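Setting up the bear alarm at the Prandmont cabin

I wrote this section after my second January up there, so it's the wiring-free version (hooray!). You'll need the Zarnavus trip fence, four posts and a dry evening.

1. Walk the line first. I keep mine 20 metres out from the walls, all the way round, and I leave no gap behind the woodpile, however tempting it is.

2. Push the posts in and string the lower wire at knee height. The upper one goes level with your hips.

3. Clip on the sounder and pull the pin. It's LOUD, so warn everyone indoors before you test it.

Caution: never leave food, fuel or rubbish inside the line. Bears have superb noses and a thin wire won't put them off their dinner.

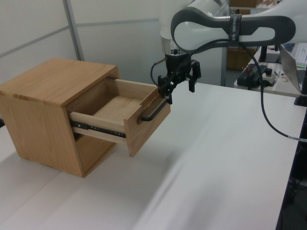 Alcides Batista wrote to say that step 2 is wrong for deep snow: his lower wire was buried overnight, and he now resets both wires every morning from the new surface. Fair point, and I do the same now!

4. Check the battery. The Pledeo pack lasts 400 hours on paper, but I swap mine at 200 when it's properly cold.

5. Before going to bed, look out of every window, then arm it.

Note: if it goes off, stay in. Shout, bang pans, shine a torch through the glass, and only then think about the radio call (channel list is in the next section).

Last checked 19/11/2025.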